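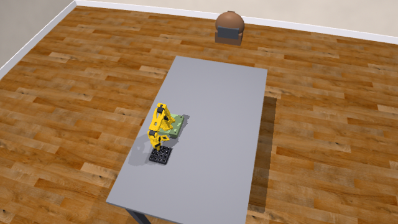 Zlata Vakulenko

Daryna Nechyporuk spent most of February on a table that weighs nothing. It's plain gray, it stands on a plank floor in a room with beige walls, and it lives on a computer at Praritz, where her small team tunes a yellow tabletop arm before anyone touches the metal one. I asked to sit in for an afternoon and ended up staying until the building lights went off!

Setting up a simulated cell is fussier work than I'd pictured. The arm's model arrives as a stack of parts, and each joint needs its limits, its friction and its zero position. Daryna checks them one at a time, starting from the shoulder and finishing at the gripper. She poses the arm, folds it down low, looks at it from high up, then nudges a number and poses it again. Her log had reached run 3903 when I pulled up a chair, and she was as happy as anyone I've seen at a keyboard.

The wrist had been the week's headache. With the gripper pointed down, the jaw kept settling 3 millimeters too low (a huge miss on a machine this small), and Tainá Quintana, who maintains the real arm downstairs, came up to argue about where it was coming from. They went back through the joint offsets together and found one entered with the wrong sign. Four keystrokes, a reload, a great deal of cheering.

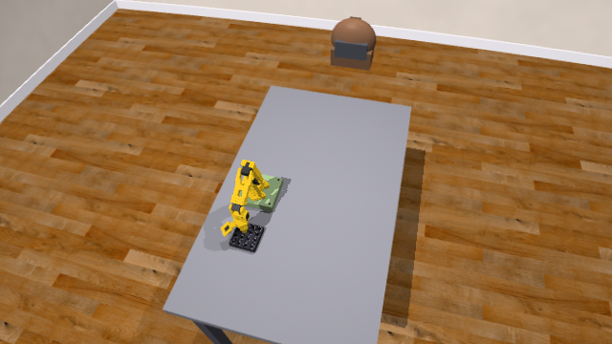
**How often do the joint settings need checking?**

Check them whenever a motor or link is replaced on the real arm, and again after any change to the model file.

Tainá's own routine is gloriously low-tech. She holds each link, feels for play, snugs the screws and writes the result on a card taped inside the cabinet door. Anything that has shifted goes upstairs to Daryna, who types it in. I loved watching that card travel! It had coffee on it, and 47 lines of tiny handwriting, and both of them could read every word.

Next on the list is the gripper's closing force, then the shadows, which Daryna wants softer near the left edge of the table. She had already opened the lighting file when I put my coat on.

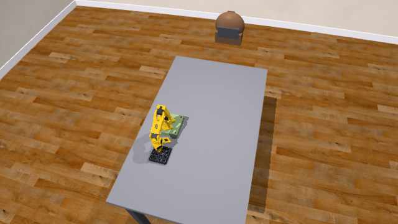 *The yellow arm in the Praritz simulation, folded low over the gray table.*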